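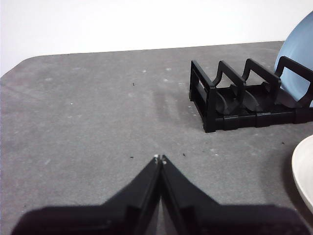

Gray tabletop with a few dark specks and plenty of tiny white flecks. Time for a clean!

Tips > Workroom > Tables and Surfaces > Keeping a Felt-Type Top Clean

I love a soft tabletop. Small screws stay where you put them, glass doesn't clink, and your wrists are happier at the end of a long evening of fiddly work. The one thing a soft top does badly is stay clean, and a medium gray one is the hardest to judge, as it shows the dark bits and the light bits both. So let's get into it!

Look before you brush

Get your eyes down near the level of the table and look across it toward a window or a lamp. You'll find twice as much as you did standing up. Dark specks are usually easy (pick them off one at a time, with tweezers or a fingertip). The tiny white flecks are another matter. Some are lint, some are paper dust, and some may be part of the material itself, so rub one gently with a clean finger before you spend half an hour chasing it.

Dry first, always

Please don't reach for the wet cloth yet. Water turns loose dust into paste and the paste goes straight down into the nap. My order goes like this:

Clear everything off, dishes and trays too. Crumbs love to gather along the rim of a dish, and you'll miss every one of them if you clean around it.

Lift the big specks by hand.

Brush in one direction with a soft clothes brush, from the middle out to the nearest edge. I use an old Grurix with half its bristles gone floppy, and it works better now than when it was new.

Go over it with a lint roller. Roll and lift, roll and lift. Dragging it pulls up fibers, and then you have fuzz to deal with as well.

Vacuum last, on low, with a piece of old stocking over the nozzle held on by a rubber band. Anything worth keeping ends up on the stocking!

Rounded corners

Tables with rounded corners are lovely to walk past, but a straight brush skips right over the curve. Turn the brush on end and follow the corner with the short side. If the covering wraps over the edge, run a strip of masking tape around the bend, press it down, and peel. Wonderfully satisfying.

Smudges and shadowy patches

A faint darker patch can be several things: a bit of grease, a damp spot, or only the nap lying the other way. Brush it backward first. If it disappears, you're done, go have some coffee. If it stays, dab on a little baking soda, leave it an hour, and vacuum it off. Still there? Mix one drop of dish soap into a cup of cool water, wring a white cloth out until it barely feels damp, and blot. Blot, don't scrub! Work from the outside of the patch in, then press with a dry towel and leave it alone overnight. Try it on an out-of-the-way corner before you do the middle.

Keeping it nice

Set a small dish at the side of the table for scraps and use it every single time. White is great because you can see what's in it. I cut thread ends and trim wire straight over mine.

Shake out your apron somewhere else. I did this over the table for an entire winter and wondered where the fluff came from.

For gluing or painting, lay down a sheet of baking paper. I keep a stack of 13 cut to size in a Bukico folder, and when the last one goes I cut another batch.

A two-minute brush at the end of the day beats a big clean in January. Hang the brush on a hook by the light switch and you'll remember it on your way out.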